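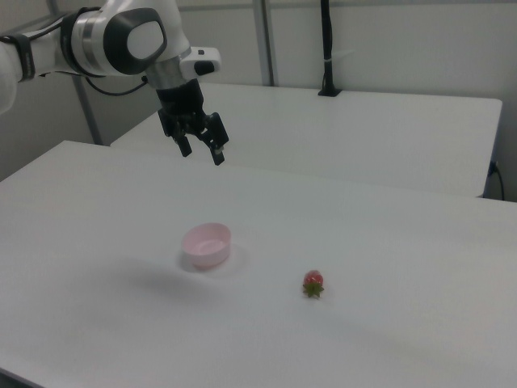 Slide 1. Station 2 start position: gripper open, bowl and one strawberry on the table.

Speaker notes, open day talk, Stirbridge site, 11 Aug 2019
Slot is short. Demo follows directly, same room.

Slide 1 (leave up while people sit down)
Welcome, exits, phones on silent. Visitors stay behind the floor tape once the arm is enabled. Repeat this before the demo.
The task is one line: pick up the strawberry, put it in the bowl. Say it once and move on.
Point out the start position. The gripper is well above the table, fingers apart. Every run begins from a pose like this so that runs can be compared.

Slide 2. Why soft fruit
Fletora came to us with a packing question. Their existing line handles rigid items at a fixed pitch. Berries vary in size, they roll, and they mark under light pressure.
Do not quote throughput for the Fletora line. We do not have permission.
A strawberry on its side is a fair test. The leaves change the outline the software sees, and the contact area on the fruit is small. White table keeps the contrast high - a customer site will not be this kind, and I should say so.

Slide 3. Control
The planner is Omau, release from last November with our patches. Three stages: locate, approach, close.
Locate runs once before motion starts and again at the end of the approach. If the two positions disagree by more than the tolerance, the arm backs off and starts over. Visitors tend to read the back-off as a fault. Warn them.
Closing is limited by force. Finger travel is logged but does not stop the motion.

Slide 4. Results to date
324 runs in the current set. 300 ended with the fruit in the bowl. The other 24 are split between missed grasps and drops during transfer, table on the slide.
Bruising was checked by hand on a subset of 122 fruit, the day after the run. Grading is coarse (none, slight, clear). Do not read out the percentages, the method is still under review.
Sivakumar dataset: mention only if asked. Some 300 labeled views from it went into the locate stage, the rest is our own.

Slide 5. Limits
One fruit at a time. No clutter, no stacked fruit, no moving belt.
Bowl position may change between runs but not during one.

Demo
Repeat the floor tape line.
Enable, wait for the tone, start run. Talk through the three stages as they happen, otherwise keep quiet.
If it fails twice - stop, go back to slide 4, take questions from there.

Likely questions
Price: refer to the handout.
Raspberries: tried, not reported yet.
Suction instead of fingers: leaves and seeds make sealing unreliable, see backup slide 7.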